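24 March 2024

Day four with the Flullero kit and I'm still grinning. I told Renby I'd keep a diary for the whole trial and send it over when the loan is up, so I'd better get this down before I forget the good parts.

The hand-held gripper is the piece I keep going back to. You squeeze, the fingers close, and whatever you did with your own hand gets saved for the arm to copy later. No menus, no joystick! I did 70 grasps before lunch, mostly socks and cups, and lost only 3 of them to bad tracking (all mine, I was swinging it like a tennis racket). Osvaldo Aguiar at Renby had warned me about that on the phone and I didn't listen.

Afternoon was soft things. Gloves are so much harder than cups. They flop, they fold over on themselves, a finger ends up pointing somewhere silly, and you have to decide each time what counts as a good hold. I love this part. The yellow fingers look chunky next to the neat metal ones on the Wurkport tool I tried last August, but I like them better already. They feel friendlier in use, if that makes sense.

Gripes, to be fair: my wrist is sore, the manual skips from charging straight to uploading, and the full price is 837, which is a lot for one person working out of a bedroom. I'd want a second grip size for that. Must ask Osvaldo, and also whether the office in Assunção ships spare straps.

Tomorrow towels, then maybe the dreaded fitted sheet.
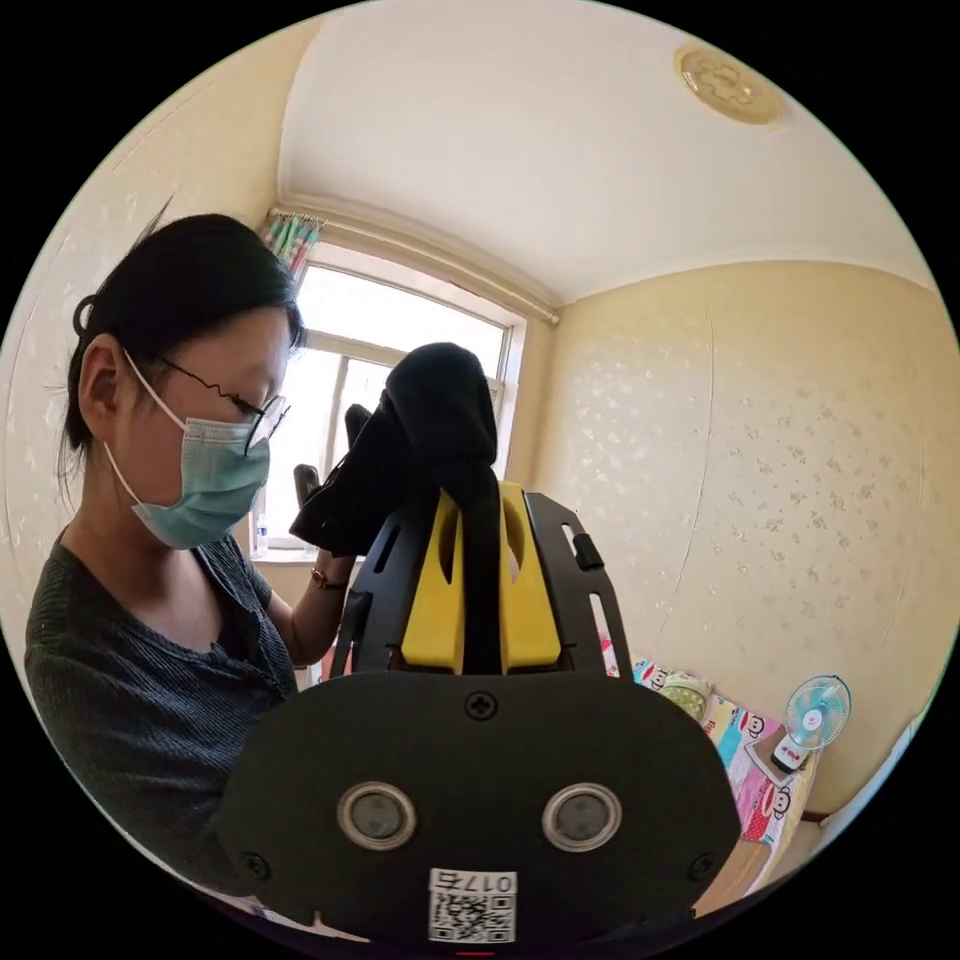 Glove in hand, up by the yellow fingers.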